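ノート Privavgate/洗濯後タオルのごわつきと吸水
05/01/2026

前回の続き。柔軟剤ぬきの布がどこまで戻るか。今日は水を替えただけで、洗剤は前と同じBirkarの粉。朝から水道の出が悪くて、水槽に溜めるのに時間をくった。午後の予定がずれこんだので以下かなり走り書き。

先に段取りだけ。
布は予洗いずみのもの。のり落としは前の回で終わっている(はず。袋の札が消えかけていて、布の端の糸印で判断した。次から油性ペン)。
水温28度。湯は足さず、水槽のヒーターだけ。
軟水はイオン交換の筒を通したもの、硬水は前に作り置きしたカルシウム入りの液をうすめたもの。作り置きの瓶の底に白いのが少し沈んでいた。振ってから使った。本当は作り直すべきだったと思う。結果を読むときはそのつもりで。
すすぎは、各回とも洗いと同じ水。ここを前回混ぜてしまっていて、硬水で洗って軟水ですすいだ布が一組できている。あれは比較から外す。捨てずに「混」と書いた袋へ。

洗剤を溶かすのに手間取った。Birkarの粉、湿気を吸って玉になっている。すり鉢でつぶしてから500 mLのビーカーで先に溶いた。硬水側は溶いた時点でもう濁る。膜みたいなものが液面に浮いて、ガラスの壁に輪が残った。軟水側は泡が立ちすぎて、すすぎのときまで引きずった。同じ量を入れているのだから当たり前で、実際の家なら軟水側はもっと減らすだろう。量をそろえるか、泡をそろえるか。計画書では量をそろえるになっているので今日はそれで通した。でも読む人には片方に不利な条件だと書いておかないといけない。

質量。乾いた状態で178 g。引き上げて滴が切れるのを待ってからで622 g。乾いたときの三倍半くらいになる計算。秤は風袋を引きなおした。滴を切る時間はタイマーで測ったが、途中で電話が入って少し長く吊っていたかもしれない。欄外に印をつけた。
脱水後の値は別紙。別紙が今手元にない。あとで写す。

干し方について。
前は全部を竿にかけて室内、扇風機あり。今回は竿と平置きの二通りに分けた。ごわつきは水より干し方が大きいんじゃないかという気がしていて、それを見たい。風があると繊維が動きながら乾くので、パイルどうしが固まりにくい。風なしの平置きはその逆で、下側がとくにひどいことになるはず。
途中で返すかどうか、計画書に何も書いていない。書いた自分が悪い。今回は返さない。
乾いたかどうかの判定は質量で。手で触って乾いたと思っても、縁の折り返しのところにはまだ残っている。これは毎回だまされる。縁は布が重なって厚いし、糸も詰まっている。質量が動かなくなるまで待つのが結局早い。

触ったときの感じは数字にしにくいので、いつもの方法で紙に書く。目をつぶって手の甲でなでる、指でつまんで離す、頬にあてる。頬は衛生のことを言われたので今回はやめた。手の甲だけだと差が出にくい布がある。

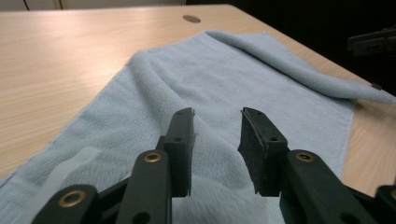 Lotte Van Ackerの書き込み:硬さを見るなら、なでる前に一度も折らないでください。乾いたタオルは最初に折ったときにいちばん柔らかくなって、そのあとはもう元の硬さを測れません。袋に入れて運んだ分は折り目のところとそれ以外を分けて書いたほうがいいです。前回の表、順番に触っているうちに後ろのほうの点が甘くなっていませんか。

指摘のとおりだと思う。前回の表を見返したら、確かに後半で点が甘い。布が違うからだと思っていたけれど、そもそも後半の布は棚から出すときに二つ折りにして持ってきている。折ってから触ったことになる。前回の手ざわりの欄は参考扱いに落とす。質量と吸水はそのまま使える。

なんで折ると柔らかくなるか、という話もついでに。乾いたあとの硬さは、繊維の表面に残っている水が糊みたいに繊維どうしをつないでいるから、という説明がある。綿はすっかり乾いたように見えても水を手放しきらない。その残りの水で橋がかかって、揉むと橋が切れる。柔軟剤は橋をかかりにくくする。そう考えると、揉めば戻るのに洗って干すとまた硬くなるのもつじつまが合う。
ただ硬水のときは別の硬さも混ざっている気がする。石けん分とカルシウムのかす。Birkarは表示だと石けんが入っている。かすのほうは揉んでも切れないはずで、揉んだ前後の差を見れば二つを分けられるかもしれない。硬水の布だけ、揉んだあとにも残る硬さがあるなら、それはかすの分。
やる価値あり。次回に入れる。

吸水のほう。
滴下法。布の上に水を一滴落として、光って見えるのが消えるまでの時間。細いスポイトで、高さは定規をあてて決める。軟水洗いはほとんど一瞬で、ストップウオッチを押す指のほうが遅い。硬水洗いは少し待つ。Tsolakisの柔軟剤を使った対照の布は、滴が玉のまましばらく残って、それから急に入る。これは前回と同じ。柔軟剤の布はなでると一番気持ちがいいのに水を吸わない。タオルとしてはどうなんだという話を昼にもした。
一瞬で入る布どうしの差がこの方法では出ない。沈降法(布を水に浮かべて沈むまで)に変えるか、帯に切って吸い上げの高さを見るか。帯に切ると布が減るのがつらい。沈降は布の大きさをそろえないといけないし、縁の縫い目で空気をかむ。
吸い上げでいくかな。端切れが棚の奥に残っていたはず。

滴を落とす場所にも気をつけること。パイルが寝ているところと立っているところで全然違う。今日は落とす前に一度、手のひらで同じ向きになでてからにした。なでるとまた手ざわりの試験に響くので、吸水用と手ざわり用で布を分ける。分けるには布が足りない。Flilettiに追加の見積もりを頼んであるが返事がまだ来ない。前と同じ織りのロットが残っているかどうかも聞いてある。違うロットになるくらいなら、今ある布をのりから落としなおして使いまわすほうがまだまし。

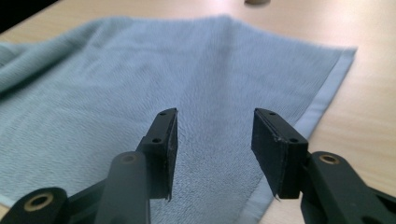

使いまわす場合の順番。先に吸水、あとで手ざわり、ではだめ。滴を落としたところが乾くと輪になって、そこだけ硬さが変わる。先に手ざわり、そのあと吸水。なでる回数は決めておく。そのまま洗いに戻す。洗いに戻すときは前の条件が残らないように軟水で空洗いを入れる。空洗いの水が濁らなくなるまで。濁りは目で見るだけでいいと思うけれど、硬水のかすは一度では抜けないだろう。クエン酸を入れるという手もある。ただ、酸で洗った布を「元に戻った」と呼んでいいかどうかはあやしい。対照に一枚、クエン酸だけ通した布を置いておけば文句は出ないか。

平置きの途中経過。上側はもう乾いた手ざわり。下側はまだひんやりしている。返したくなるけれど返さない。竿のほうは裾に水が寄って、上が先に乾いている。これもむらといえばむら。竿の布は上と裾を分けて記録する欄を作った。前回の表にはこの欄がないので、比べるときは真ん中どうしで。

扇風機の位置は床の印にあわせてある。印のテープが一か所はがれていたので貼りなおした。元の場所から指一本くらいずれているかも。首ふりは切。風速計は電池切れ。電池の買い置きなし。買う。

湿度。朝は低めで、水槽に湯気が立ちはじめてから上がった。窓を開けるかどうか迷って結局開けていない。乾くまでの時間を前回と比べるときは湿度で直さないといけないが、直し方をまだ決めていない。乾く速さで割る案と、同じ部屋に小さい水皿を置いて減りかたで見る案。水皿のほうが簡単そう。皿は棚にある浅いやつ。布のそばに置くと布の湿気を拾うから、竿の反対側に置く。

ついでに、においのこと。
平置きの風なしは、乾くのが遅いぶん生乾きのにおいが出る可能性がある。今日の段階ではなし。前に別の布で一度出たときは、硬水側だけだった。石けんかすが残ると菌のえさになると言われているけれど、こちらでは何も測っていないので、書くなら「においあり」「なし」だけ。推測は書かない。報告書の下書きに推測が入っていたので消した。

Privavgateの中間報告に出せるのは今のところこれだけ。
・柔軟剤ありは手ざわり良、吸水は遅い。前回と同じ向き。
・軟水と硬水で吸水に差。ただし硬水液が古い。
・干し方の差は本日分が乾ききってから。
・手ざわりの前回の点は参考あつかい。理由は折り目。

二番目は硬水液を作りなおして、もう一回やってから書いたほうがいい。瓶に作った日を書いていなかったのも痛い。沈殿が何なのか、たぶん炭酸塩だと思うが、そうだとすると液の硬度は札の値より下がっていて、差は本当はもっと大きいことになる。都合のいい方向のずれなので余計に気をつける。試験紙で見るくらいは今日できるか。→ やった。色の段と段の間。役にたたない。滴定する。

洗濯機のほうの話も少し。今は手洗いに近いやり方(水槽で棒でかくはん)なので、機械の叩きが入らない。叩きが入るとパイルが寝たり抜けたりして、何回か繰りかえしたあとの手ざわりは全然違うものになると思う。一回洗っただけの布の硬さと、繰りかえし洗った布の硬さは別の話として扱う。題名にも「一回洗い」と入れること。今の題名だと広すぎる。
排水口に溜まった糸くずを見ると、かくはんだけでもけっこう抜けている。乾かして量れば抜けた分が出る。次から網をかける。網は流しのやつで足りるかな、目が粗いきがする。

次回まで
硬水液の作りなおし、瓶に日付
滴定の用意、指示薬の残り確認
風速計の電池
油性ペン
端切れを探す、吸い上げ用の帯に切る前に織りの向きを見る
手ざわりの用紙、「折り目」「上」「裾」の欄を足す
揉む前と後の比較、揉みかたを決める(両手で何回、どの向き)
Flilettiに催促
別紙の脱水後の値を写す

追記。帰りぎわに平置きをもう一度見た。下側まだ。質量もまだ動いている。今日中の判定はあきらめて、このまま置いて帰る。扇風機は竿側だけ回しっぱなし。平置きの台には触らないでください、布を返さないこと。札を置きました。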